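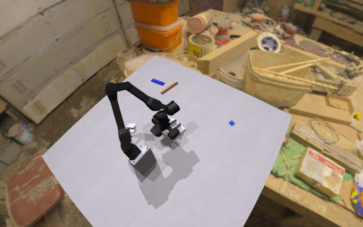
단어장은 손으로 쓰지 않으면 아무 소용이 없다고, 실비아 블체크 님이 지난 글에 댓글을 남겨 주셨다. 앱으로 외운 단어는 앱 안에서만 기억난다는 것이다. 반은 동의하고 반은 동의하지 않는다. 답글로 쓰다가 길어져서 따로 글을 올린다.

체코어를 시작한 것은 재작년 7월이다. 교재는 후바체크 1권을 썼고 지금은 2권 중간쯤에 있다. 1권 뒤에 실린 어휘 목록이 1300개인데, 처음에는 이걸 앱에 전부 입력해서 외웠다. 입력하는 데만 한 달 반이 걸렸다. 출퇴근 지하철에서 넘기기 좋았고, 석 달쯤 지나니 목록에 있는 단어는 거의 다 맞혔다.

문제는 책을 폈을 때였다. 분명히 아는 단어인데 문장 안에서는 못 알아봤다. 체코어는 격이 일곱 개이고 명사 어미가 계속 바뀐다. 앱에는 기본형만 넣어 두었으니 pes는 알아도 psa나 psovi가 나오면 멈칫하게 된다. 중간 모음이 빠지는 단어는 특히 그랬다. 이 점에서는 실비아 님 말씀이 맞다. 내가 외운 것은 카드의 앞뒷면이었다.

그래서 작년 봄에 공책으로 바꿨다. 니브소프 공책 A5, 줄 간격 7밀리짜리. 종이가 두꺼워서 만년필로 써도 뒤에 비치지 않는다. 값은 한 권에 4000원이고 동네 문구점에는 없어서 세 권씩 주문한다. 왼쪽 면에는 단어가 들어 있던 문장을 통째로 옮기고, 오른쪽 면에는 기본형과 성, 그리고 헷갈리는 격 형태만 적는다. 뜻은 한국어로 쓰되 한 단어로 줄이지 않는다. 예를 들어 dojít은 '걸어서 도착하다'라고도 쓰고 '다 떨어지다'라고도 쓴다. 커피가 다 떨어졌다고 할 때도 이 동사를 쓴다.

이렇게 하니 속도가 많이 느려졌다. 하루에 다섯 단어가 한계다. 여섯 단어를 쓰면 다음 날 안 쓰게 된다. 앱으로는 하루에 서른 개도 넘겼으니 처음 몇 주는 답답했다. 그런데 책 읽을 때 멈추는 횟수는 확실히 줄었다. 문장째로 써 본 단어는 어미가 달라져도 옆에 있던 전치사와 함께 떠오른다.

동의하지 않는 부분은 복습이다. 공책은 복습이 안 된다. 정확히 말하면 나는 안 했다. 다 쓴 공책을 다시 펴는 일이 거의 없었고, 두 번째 공책을 반쯤 썼을 때 첫 번째 공책을 보니 모르는 단어가 꽤 나왔다. 공책에 가위표를 하면서 복습 날짜를 적는 방법도 해 봤는데 2주를 못 갔다. 날짜를 적는 일이 단어를 쓰는 일보다 귀찮았다.

지금은 둘을 섞어서 쓴다. 평일에는 공책에 쓰고, 주말에 그 주 문장을 앱에 옮긴다. 앱은 에르노프를 쓴다. 화면이 예쁘지는 않지만 문장에서 단어 하나만 가리고 보여 주는 기능이 있다. 무료로는 카드가 300장까지라서 결국 결제를 했다. 가린 자리에 들어갈 형태를 직접 입력하게 해 두면 기본형만 알아서는 못 맞힌다. 발음 기호 위의 갈고리 표시까지 맞아야 정답으로 처리되는데, 이 설정은 껐다가 다시 켰다. ř와 r를 구분하지 않고 쓰는 버릇이 생겨서 그랬다.

옮겨 적을 때 빼는 단어도 있다. 교재에 나온 농기구 이름 같은 것은 공책에만 두고 앱에는 넣지 않는다. 나중에 필요하면 그때 찾으면 된다. 반대로 접속사와 부사는 전부 넣는다. přesto, proto, přece, přitom처럼 비슷하게 생긴 것들이 제일 오래 걸렸고 아직도 přece는 제대로 쓸 줄 모른다. 아시는 분은 댓글로 예문 하나만 부탁드린다.

얼마나 외우면 책을 읽을 수 있느냐는 질문도 있었다. 키아누시 바히디 님은 2000개면 동화책은 된다고 쓰셨던데, 내 경우에는 그 숫자를 넘기고도 동화책이 어려웠다. 동화에는 옛날 말투가 많고 줄임꼴도 많다. 오히려 신문의 날씨 기사나 요리법이 먼저 읽혔다. 요리법은 명령형이 반복되고 재료 뒤에 2격이 나오는 것도 늘 같아서 문법 연습으로도 괜찮다. 굴라시 요리법 하나를 공책에 두 번 베껴 썼더니 양을 나타내는 말 뒤의 2격은 따로 외우지 않아도 되었다.

공부하는 장소는 주로 룬데티 2층이다. 오전에는 조용하고 탁자가 넓어서 교재와 공책을 같이 펼 수 있다. 점심때부터는 시끄러워서 열한 시 반쯤 나온다. 집에서는 이상하게 손으로 쓰는 것이 잘 안 되고 앱만 하게 된다.

만년필 잉크는 파란색에서 검은색으로 바꿨다. 틀린 어미를 고칠 때 파란색으로 쓰려고 그랬는데, 요즘은 귀찮아서 그냥 검은색으로 줄을 긋고 위에 다시 쓴다. 나중에 보면 어디를 틀렸는지는 어차피 보인다.

2권 어휘 목록은 1권처럼 통째로 입력하지 않을 생각이다. 지금 14과인데 동사의 상 때문에 진도가 느리다. 완료상과 불완료상을 한 쌍으로 적을지 따로 적을지 아직 정하지 못했고, 일단은 한 줄에 같이 적고 있다. 따로 적는 분이 계시면 어떻게 하시는지 궁금하다.

2018년 3월 16일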